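Section 3. Bringing the Sorting Station into the Shift

3.1 Scope

This section covers the changeover from hand sorting to assisted sorting at a Drateck table station. It applies to the mail and returns desks at Hastgate and to any other site using the same table layout. Mechanical installation is covered in Section 2. Read the whole of this section before moving any staff off the manual rota.

3.2 What changes for the desk clerk

Under manual sorting, one clerk opens, reads, stacks and logs. With the station in service, the arm moves single sheets from the table to the trays. The clerk still opens envelopes, pulls staples and decides anything the station cannot classify. Logging is automatic for accepted sheets and manual for rejected ones.

The clerk's job title and grade stay the same. The time spent standing at the trays drops and the time spent at the exceptions screen goes up. Supervisors should plan breaks from the screen accordingly.

Note: The exceptions queue holds 170 items. When it is full, the arm parks and the amber lamp comes on. This is normal and does not need a service call.

3.3 Before the first assisted shift

1. Confirm that each clerk on the rota has completed the Prorkska operator course and has a personal login. Shared logins are not permitted.

2. Walk the route from the intake cart to the table. Clerks must be able to reach the table without stepping into the marked arm zone.

3. Set the station to TRAINING. In this mode the arm runs at 30 percent speed and every placement waits for a clerk to press ACCEPT.

4. Agree on who holds the stop pendant. One person holds it for the whole shift. If that person leaves the room, park the arm first.

5. Post the manual rota next to the station. It stays in force until step 4 of 3.5 is signed.

Caution: Do not reach across the table while the green lamp is lit, even in TRAINING.

3.4 Starting a run

1. Clear the table of envelopes, clips and cups.

2. Log in and select the form family. At Hastgate these are WHITE (invoices), PINK (return slips) and MIXED.

3. Press HOME. Wait for the fingers to open fully.

4. Lay one sheet flat on the table to the right of center, printed side down. Keep hands clear and press CHECK.

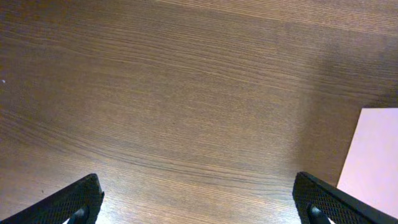 5. If CHECK reports a position error, park the arm, move the sheet farther in from the table edge and repeat. After three failed checks, sort that sheet by hand and go on to the next.

6. Press RUN. Stay at the table for the first ten sheets. After that, the clerk may work at the exceptions screen, provided the pendant holder has a clear view of the arm.

Note: Strong overhead light on a glossy tabletop can cause false rejects. Adjust the blinds or lamps before changing the camera settings. Camera settings are locked to supervisors.

3.5 Moving from TRAINING to ASSISTED

1. Run TRAINING on all form families in use at the desk.

2. Check the counter on the STATUS page. The station needs 3,510 accepted placements before the ASSISTED option appears.

3. Hold a short meeting with the clerks who ran the station. Record rejected sheets, near misses and any task that now takes longer than it did by hand.

4. Have the shift supervisor and one clerk sign the changeover sheet. Both signatures are required. A clerk may decline to sign and must be told the date of the next review.

5. Switch the mode to ASSISTED and take down the manual rota.

Caution: Output figures from TRAINING must not be used to rate individual clerks. The log records the station, and the login is stored for safety tracing only.

3.6 Returning to hand sorting

Any clerk may stop the station and return to hand sorting without asking first. Park the arm, turn the key to OFF and write the time and reason in the desk log. Sheets already in the trays do not need to be sorted again.

Questions about staffing and rota changes go to Katsuhiko Tsuchiya at the Maruyama office. Faults go to the service line printed inside the cabinet door.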